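Section 4. Placing the Arm in a Kitchen Work Area

This section applies to the Cumon arm kit after the base, wrist and gripper have been assembled in accordance with Section 3. It covers the preparation of a household or shared-workshop kitchen for first movements under manual control. The operator shall complete all steps in the order given.

4.1 Before you begin

1. Confirm that the base clamp is tight and that the Belora controller is switched off.
2. Inspect the gripper plates. Every screw head must sit flush. Tighten any raised screw with the driver supplied.
3. Run the wrist camera cable along the forearm and secure it with the ties from Bag 10.
4. Set the speed limiter to its lowest position.

CAUTION: Do not place knives, glassware in use or hot cookware within reach of the arm during set-up.

4.2 Checking clearance over the counter

5. Switch on the controller and wait for the steady ready light.
6. Move the gripper by hand control to a point above a flat item, such as a cutting board. Lower it until the fingertips are close to the surface, and stop before contact.
7. Repeat step 6 near each fixed obstacle, including faucets, rails and raised handles.
8. Place soft practice items where both the operator and the room camera have a clear view of them. Plush items are recommended for the first session.

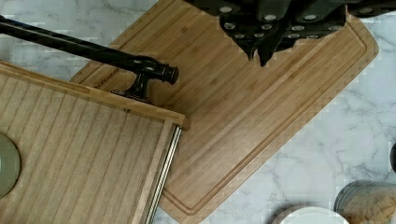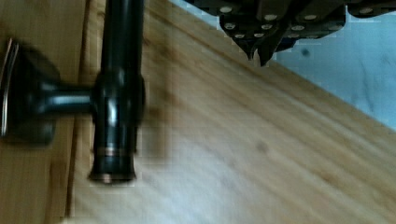
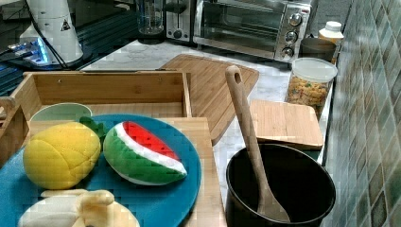 First and second views: wrist camera. Third view: practice items on a plate.

Cosgrove Workshop Guides, Issue 92, page 105

NOTE: Some blur in the wrist view is normal while the arm is moving. If the blur remains after the arm has come to rest, clean the lens with a dry cloth and repeat step 6.

4.3 Recording the safe height

9. With the fingertips above the highest part of the work surface, press and hold SET on the controller. The display shows the height in millimeters.
10. Enter this value in the set-up log. A value greater than 362 indicates that the base is mounted too high for counter work. Return to Section 3 and lower the base.
11. Raise the arm to its rest position and press SET again to store the setting.

CAUTION: The safe height must be recorded again whenever a board, tray or rack is added to the counter or moved.

4.4 First grasp

12. Select a single practice item. Open the gripper fully and approach from above.
13. Close the fingers at the lowest force setting. If the item slips, raise the force by one step and try again.
14. Return the item to the plate before you release the hand control.

Replacement fingertips and cable ties may be ordered through Loltier using the parts list in Section 9.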